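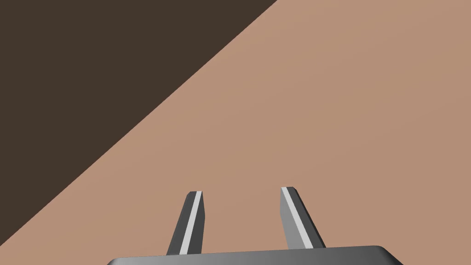 The Tambunan Causeway dispute was a military standoff between the neighboring territories of Vundton and Flaveck over a single road across the tidal flats that separate them. It began in April with the demolition of the causeway's middle span and ended the following spring. At low water the flats are a muted tan with soft yellowish bands running through them at a shallow slant and at high water they are sea. Both governments claimed the flats, although Vundton claimed them mainly at low water and Flaveck mainly at high, and for many years this had passed for a settlement.

Background

The causeway was built by Flaveck as a supply road for its garrison at Wendisby, a fishing town on the Vundton side that had changed hands often enough to keep both sets of street signs. The road was 2000 meters long and carried trucks in one direction at a time. Traffic was controlled by a signal at each end. Each signal was operated by a different army, and each army regarded the other's red light as advisory.

Demolition of the middle span

Shortly after 2 a.m., an explosion dropped 12 meters of roadway into the channel. There were no casualties. Flaveck called the blast an act of sabotage and Vundton called it a maintenance failure. A group styling itself the Free Oyster Brigade claimed responsibility but gave the wrong location, and later withdrew the claim.

Flaveck sent divers to examine the piers the next morning. Their report found cutting charges on two of them. A rival report from Vundton, prepared without divers, found rust. The historian Touran Azimi, who compared the two documents in her study of the dispute, noted that they agreed on the spelling of the channel and very little else.

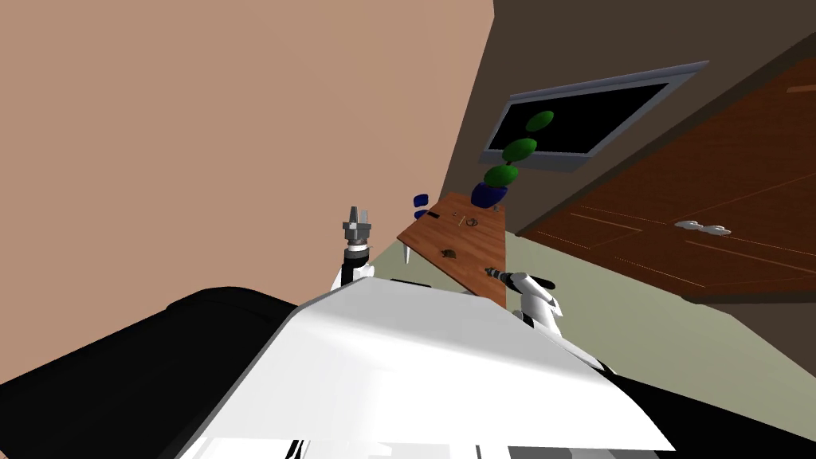 A robot's gripper upright against a beige wall.

The standoff

With the road cut, the 300 soldiers at Wendisby had to be supplied by boat. Vundton declared a closed zone in the channel and enforced it with two patrol craft, one of which drew too much water to leave port except on spring tides. Flaveck responded by moving artillery to the far shore, where the ground proved too soft for it. Several guns had to be towed out again, an operation described in the official bulletin as a redeployment.

Shots were exchanged once, in fog. The firing stopped when both sides ran the same check by radio and discovered that their patrols were farther apart than the range of their weapons.

Settlement

Talks were led by the mediator Birsen Keskin. The main obstacle was a clause defining the shoreline, which the delegations wished to measure at different times of day. Keskin's draft avoided the word "shoreline" and referred throughout to "the wet part." It was signed with reservations by both parties.

The garrison left Wendisby by boat. The middle span was replaced with a temporary steel bridge, still in use, and the traffic signals were taken down.

See also

Wendisby street signs
Tidal boundaries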